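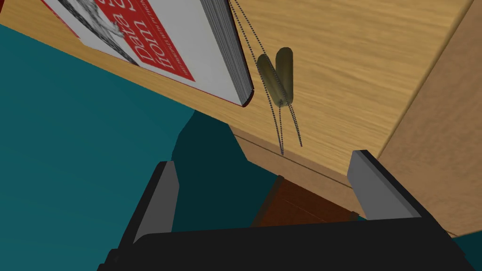

Alier公布双臂家务机器人碰撞预警漏报调查结果,相关软件暂停推送

各位用户、各位合作伙伴,还有一直耐心等着我们消息的朋友们:

先说声抱歉,让大家久等了。十二月的一次例行仿真测试中,Alier的双臂机器人在桌边作业时,夹爪外壳擦碰了桌沿,而碰撞预警系统Khondokar从头到尾没有发出任何提示。同一套程序随后重跑了500次,其中19次出现了同样的漏报。比例看上去不高,可是对一台要在家里、在老人和孩子身边干活的机器来说,我们觉得这个数字一次都嫌多。

经过与仿真平台供应商Grorkard几个星期的共同排查,原因基本清楚了:腕部相机贴近桌面下沿时,大块的家具表面会占去大半视野,程序误把这些表面当成远处的背景,于是把距离算远了。抽屉柜、桌腿这一类靠近地面的家具最容易触发这个问题。

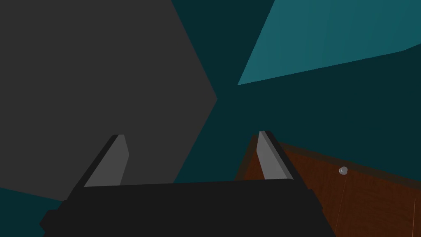
更让我们惭愧的是,按设计,遇到这种情况本应由关节力矩监测来兜底,偏偏它的触发延迟被设成了700毫秒,比规定的400毫秒长了不少。这项参数是上一次版本更新时改动的,复核时没有查出来,责任在我们自己。

目前,新版软件Branov已经全面暂停推送,尚未升级的用户可以照常使用旧版。已经装上新版的用户,请先关闭“桌边整理”功能,并到设置页面选择“恢复上一版本”,整个过程不需要拆机,也不需要把机器寄回来。 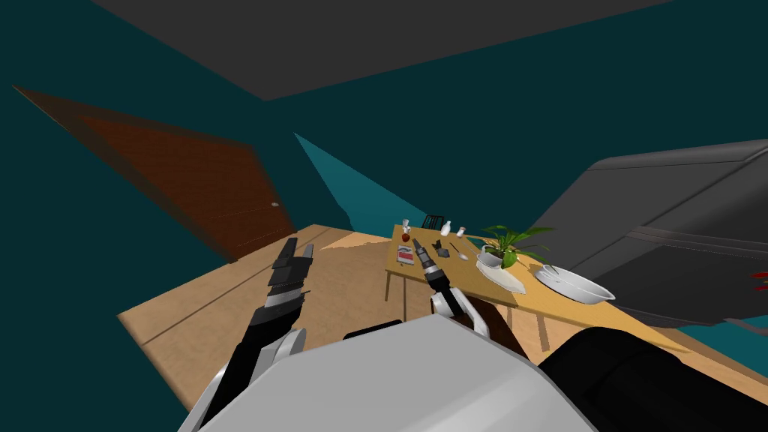 接下来的测试会把双臂同时伸向桌面的动作单独列出来,一项一项地过,桌上的杯碗、盆栽和零碎小物也会不断变换位置,尽量贴近大家家里真实的样子。

“我做安全测试这么些年,最怕的就是机器碰到了东西,自己却不知道。”Alier安全测试负责人Jolanta Witkowska说,“这次是在仿真里发现的,我们松了一口气,但该改的一样都不会少。也谢谢同事们,那几个晚上大家都陪着一遍一遍地看回放。”

修正版通过全部复测之后,我们会另行公布推送时间。在此之前如有任何疑问,欢迎随时通过产品应用内的“联系我们”留言,客服同事会逐条回复。

Alier 新闻与用户沟通部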